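Aatos Koskela
December 29, 2024

ok thread. I moved apartments in September and am only now done with the boxes, so have opinions about moving while they're fresh. long one, mute me if you need to

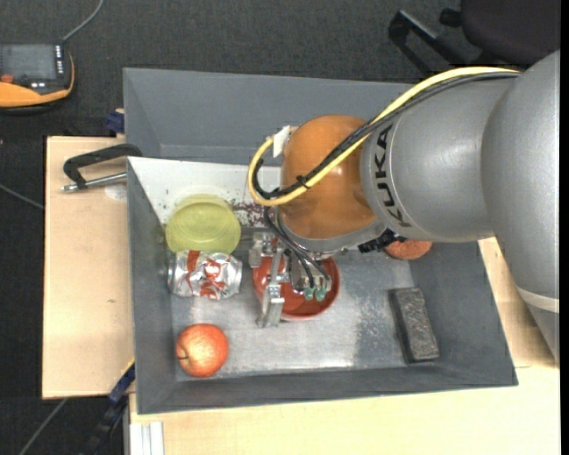

How early should you start packing?
Three weeks out for books, off-season clothes and anything on a high shelf. One week for the rest. Kitchen goes last, and it takes longer than you think. Mine took two evenings and I own four plates.

background: one bedroom, third floor, no elevator, to a one bedroom on a ground floor on Daly. short distance. you'd think short distance means easy. it means you don't plan, and then you're carrying a lamp down the street in your hand at ten at night

first thing. get quotes in writing. I called a bunch of movers and the numbers were all over the place. cheapest on the phone was 475. most expensive was 1866 for the same stuff, same stairs, same day. I asked the 1866 guy what was in it and he said "full service" and then couldn't tell me what the service was

went with Sarimau in the end, 988 all in, two guys and a truck. the 475 place wouldn't put the stairs fee in an email. kept saying "we'll see on the day." no thank you

ask these on the phone
stairs fee?
does the clock start at your door or at their garage?
who wraps the couch?
what if the truck can't park out front?
that last one got me. it could not park out front

parking – my city lets you reserve a stretch of curb if you apply ahead. I applied. I put the signs up. somebody parked there anyway, a green hatchback, all morning. put the signs up two days early and take a picture of them with the street in the background or you have nothing to show when you call it in

boxes. small ones for books. I know everybody says this. I read it in every list and then filled a big box with cookbooks becuase it was right there and I was tired. one of the movers lifted a corner, put it down and looked at me. I repacked it on the landing

write on the side of the box, never the top. you're going to stack them

and write the room it's going TO. I wrote "hall closet" on six boxes and the new place doesn't have a hall closet. those six boxes lived next to the bathroom door until after Thanksgiving

stuff I'd buy again
the wide brown paper, big roll
a real tape gun
a pack of fat markers, you will lose them all
mattress bag
stuff I wouldn't
bubble wrap (used towels, fine)
the special dish box with the dividers. dishes go on edge in any small box with paper between, nothing broke
colored stickers. had a whole system. forgot the system

somebody asked about storage bins instead of cardboard. I rented some plastic ones from Kikitia for the clothes and kitchen. pros: stack great, no tape, they come get them. cons: you have to be unpacked by the pickup date and I wasn't, so I paid for an extra week. if you're slow like me get cardboard

the first night bag. please do this. mine had
sheets and one pillow
phone charger
toilet paper
meds
a knife for the tape
coffee, the filter thing, one mug
what I forgot was a shower curtain. took a bath at midnight in a place with no lightbulb in the bathroom

oh also lightbulbs. people take them. I don't know why you'd take a lightbulb but the last tenant took every single one, including the fridge

address changes. do the post office first, then bank, then job, then everything else as it bounces. I missed my car insurance and got a nasty letter forwarded from my own old building. also the dentist. also the library, who were very nice about it

internet. call before you think you need to. Vonow told me "two to five days" and the tech came on day eleven. I did my job off my phone on the kitchen floor. if you work from home just assume you've got nothing for two weeks and be happy if you're wrong

getting the deposit back:
take pictures of every wall once it's empty, inside of the oven too
fill nail holes with a bit of spackle, wipe it flat with a damp rag
pull the fridge out. there's stuff under there
leave the keys with a person and get a text saying they have them
got all of mine back except a charge for one window blind, which, fair, I broke the blind

what I'd do different is get rid of more BEFORE. I paid two grown men to carry a bread machine down three flights. I have made bread once. it went to the thrift store a month later, along with a chair I never liked and a box of cables I can't identify. I moved garbage, basically, and paid by the hour for it

rule I'm using now – if it was still in a box at the two month mark and I didn't go looking for it, out. exceptions for christmas stuff and tax papers. so far that's cleared one closet and half of the bedroom wall

measure the couch. measure the door. then measure the turn right after the door. my couch fit the door fine and then there's a wall. the legs unscrewed, thank god, and they got it in standing on end. one of them asked if I was planning on ever leaving and I said no

tip the movers in cash, hand it to each of them yourself. and have cold water out. mine went through a whole case

few people in replies asking if it was worth 988 over doing it with friends and a rental truck. last time I did it with friends. one hurt his back and I bought pizza for eight and we still weren't finished till the next afternoon. so yes. would pay it again

also don't move the same week you start anything else. new job, class, a diet, whatever. I started a diet. lasted until the movers left and I ate fries sitting on a rolled up rug

will add more if I remember, there was something about the gas company but I think I've blocked it out. still looking for the screws to the bed frame btw, been sleeping with the headboard just sort of leaning there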